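Progress report to the Prilport Fund: Lahlou wet meadow restoration

Dear friends at the fund,

First of all, thank you for your patience with us. We had hoped to get this to you before the end of September, but the field season ran long and everyone wanted one more day out on the meadow while the ground would still carry them.

The aim for this period was to slow down the water leaving the Lahlou meadows by the old farm ditches, and to bring grazing back to the eastern side. The first part has gone well. We have put in 30 peat and timber plugs, and the ditch along the lower track, which used to run dry by early summer, held water right through to the end of August. Duygu Aydoğan was out there most mornings by six to read the gauges, and she tells us the snipe have noticed too!

The second part has been slower. Dondelus, who are supplying the fencing, delivered the posts but not the gates, so the cattle stayed on the upper pasture for two weeks longer than we planned. We have agreed on a new grazing start with the farmer, and we don't expect it to change the budget.

Our plant survey covered 125 plots this year. Marsh marigold and ragged robin have both spread on the wetter side, while soft rush is getting rather too comfortable near the footbridge – we will cut it twice next year and see how it answers. Yavuz Güneş is writing up the full plot records with our partners at Prarkeo, and we will send them along as a separate file.

We also held 3 open evenings in the village hall. Turnout was good, and the questions about mosquitoes were fewer than last year (and much friendlier). Several neighbors have offered us old photographs of the meadows in flood, and we would love to use them on the new trail signs.
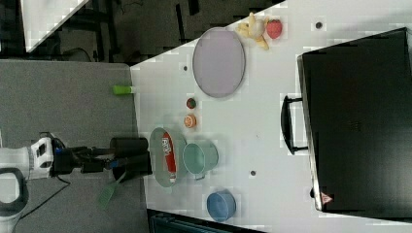
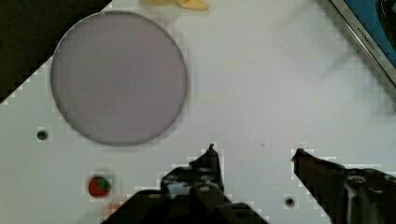
Category: Project news / Wetlands

Over the winter we plan to finish the last plugs on the northern ditch, hang the gates and order seed for the bare strip by the parking area.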